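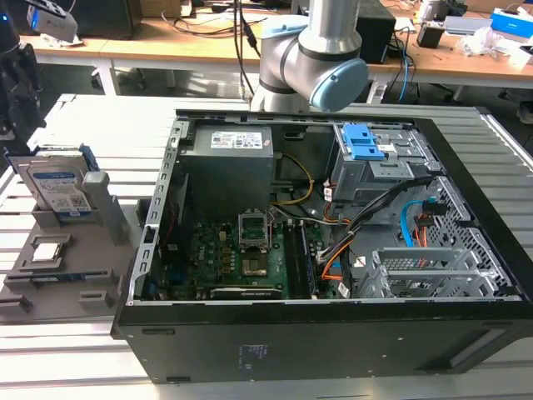
*M. Pawłowska*

I've paid for the same kettle twice now, a Skako both times, and I'm cross enough to write about it. The first one lasted four years. Then the little catch on the lid snapped, a bit of plastic smaller than my thumbnail, and the shop in Berkden told me the catch isn't sold separately. Buy another kettle, they said, quite cheerfully.

So I did (I wanted tea!), and I've felt silly ever since. I think anyone who sells a thing ought to sell the bits of it too, for 20 years at least, at a price that doesn't make you laugh out loud. My gran's sewing machine came with a parts list at the back of the booklet, every screw and spring with its own number, and you could write off for any of them. People did. It was a normal sort of errand, like getting shoes heeled.

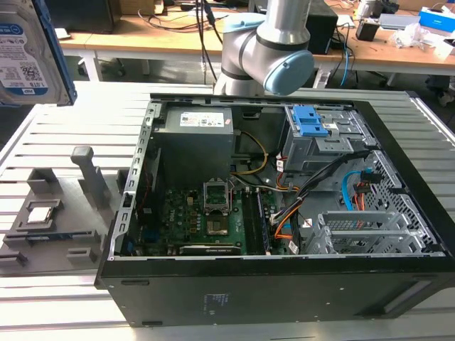 The usual reply is that it would cost too much to keep all those shelves full. Perhaps, but Prikley, where I buy my taps, has a catalogue with 2,124 spare parts in it, washers and all, and they still seem able to sell me a tap without ruining either of us. I had a happy evening with that catalogue – yes, I know how that sounds – and ended up ordering a handle for a bathroom tap I'd written off last October.

I don't want everyone to become a mender. I'm hopeless with a screwdriver and I get bored halfway through. I just want to be able to carry a broken thing to somebody who isn't hopeless, and for that person to be able to get the part.

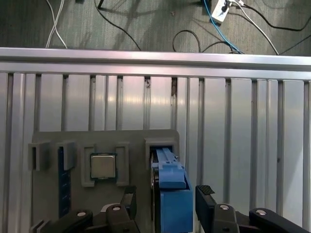

Would I pay more for a kettle if I knew I could get a new lid catch for it?

I would, up to a third more, and I'd keep it until the element gave out. Then I'd want to buy a new element as well.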